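Gestirport publishes results of robot hand comparison

May 2, 2019

Gestirport has completed a comparison of robot hands for small-part insertion. Two models were tested, the Hasano and the Perari, both with jointed fingers. Arms, controller software and task board stayed the same for both.

Each hand was run for 143 trials. A trial consisted of picking up a blue piece, bringing it to the matching opening and releasing it. A trial was stopped after 40 seconds and recorded as a failure. Pieces included pegs, rectangular blocks and a round disk with a small knob on top.

The Hasano hand was better on the rectangular blocks, where the narrower slots leave little room for error in wrist angle. The Perari hand was better on the knob and the round pegs. Fingertip wear was measured after every session and remained within the limits set for the test.

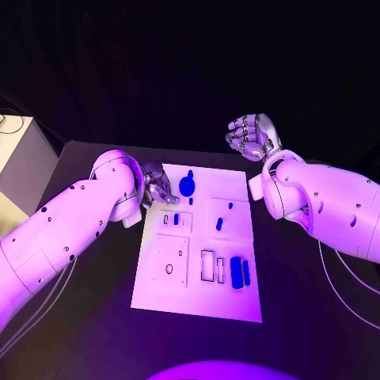 Controller settings

Grip force and closing speed were set once per hand and then left unchanged. The controller was supplied by Nanayakkara. Over 361 hours of joint data were logged, including warm-up runs, and 4 faults were recorded. All were traced to a loose connector at the wrist and the affected trials were repeated.

Next stage

A second round, starting in September, will compare wrist cameras on the same board. The test procedure and trial tables are available from the Gestirport press office on request.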